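Section 4. Laying out your parts before you build

If you skipped ahead to the wiring, come back for ten minutes! I've put together a lot of these Fluta kits by now, and the builds that went sideways on me nearly all did so at the table, before I'd picked up a screwdriver. So grab a coffee, clear off your work surface, and let's get the bins sorted out first.

4.1 What you need

A table with nothing else on it (I like a white top, small black parts show up so much better)
A tray for the middle, where the build happens
Shallow open bins with a raised rim, one for each kind of part
The packing list from the box, part number 408

I use yellow bins for the boards and the little motor-type parts. Ratance sells them in a few depths, and I'd go for the shallow ones, or you'll be fishing around in there with your knuckles scraping the walls. Mine are pretty scuffed up by now and they work just fine.

4.2 Setting out the boards

1. Wash your hands and dry them all the way. Touch something grounded before you open the bag.
2. Take out the round red boards one at a time, holding them by the notched edge.
3. Lay them flat in the bin with the components facing up. Two to a bin is plenty.
4. Leave a gap between them so you can get a grip on one without bumping the other.
5. Find the green terminal block on each board. You'll be working from that side later on, so it's good to know it by sight.
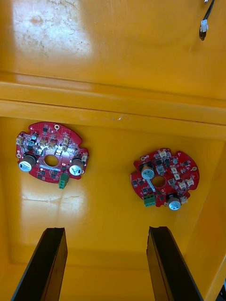
Kwadwo Bawa wrote in to say that he turns all his boards so the terminals point the same way before he starts, and that he hasn't wired one backward since. He also lines the bin with a piece of antistatic foam, cut a bit small so it lifts out.

I'm lazier than Kwadwo, but I did try the foam after that and I kind of love it. Flostitz makes a sheet that cuts cleanly with kitchen scissors.

CAUTION: Don't stack the boards. The tall round capacitors stick up higher than everything else, and they're what gets bent when another board sits on top of them. Don't pick a board up by a capacitor, either. I know it looks like a handle. Please don't.

Note: If a board arrives with a bent capacitor leg, leave it alone and write to Whitlock for a new one. They've been really quick with me, even in November when everybody's ordering.

4.3 Setting out the parts with leads

1. Untwist the ties and let each lead relax for a minute. They come out of the bag curled, and some of that curl stays (mine always end up in hooks).
2. Put these parts in their own bin, next to the boards but never in with them. A loose lead will catch on a connector every single time.
3. Spread them out so the leads don't cross.
4. Put the bins around the center tray, close enough to reach without leaning. 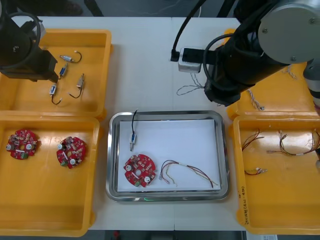
You don't need to line anything up in neat rows, by the way. I used to, and it took forever, and then I'd nudge the table and have to start over. As long as every part can be lifted straight out without dragging its neighbor along, you're good.

CAUTION: Never lift one of these by its lead. Take hold of the body.

4.4 Before you move on

Check each bin against the packing list, and tick things off in pencil so you can reuse the sheet. If you're stopping for the night, put lids on the bins or slide them onto a shelf. Then turn to Section 5 and get out the small Phillips screwdriver.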